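Folding, and why I have stopped believing in it
Speaker notes, Serwood household evening, 25/04/2021
24 shares 2 comments

Start without the slides. Ask who folded something today. Ask who has opened the same drawer since and found it still folded. Wait for the laugh, if there is one.

I was asked to speak in favour of the Boltanance method. I said I'd try it first. I tried it through the whole of August, on every bed and every drawer in the house, and I have notes. Mervyn Oakley, who teaches the course, has read them and disagrees with most of what I'm going to say. He can have his turn at the end.

The claim, as printed in the handbook: a bedroom is tidy when each cloth thing in it has been folded to a standing shape. Towels, T-shirts, pillowcases, the lot. They say over 1,000 households have taken it up. I'd like to know how many kept it up, and I did write to ask. No reply yet.

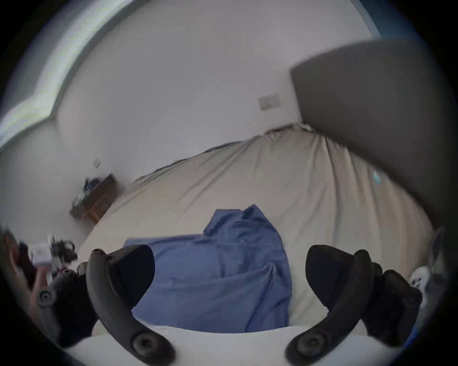

My quarrel is with the order of work. The handbook wants the fold done first and the bed second, and I think that's backwards. A bed is the biggest flat surface most of us own, so make it first and use it. The sheet doesn't have to be perfect. Look at the long wrinkles running across this beige one - you could fold on that quite happily, and the blue cloth heaped on it would be no harder to square up than on a table. Mervyn would have you strip those wrinkles out before you touched the cloth. I timed myself doing it his way and gave up counting.

(Pause. Drink some water. Don't rush the next bit.)

Fitted sheets. Every folding talk has the trick with the corners, one tucked inside the other, and everybody nods. I've been shown it by Traian Husar, very patiently, and I can do it. What I get is a parcel that looks well enough on the shelf and comes out creased anyway. Traian says my corners are slack. Possibly. I now roll mine and put them in the pillowcase they go with, and I can find them in the dark.

Shop folding boards: pass Kováčik's round the front row. It's fine for shirts. I don't see what it does that a big magazine won't.

What I'd keep from the method: pairing the bedding by bed, and not letting a clean pile sit overnight. Those two I still do. Ena, at home, would say I do the first and talk about the second.

Questions. If somebody asks about duvets, send them to Mervyn.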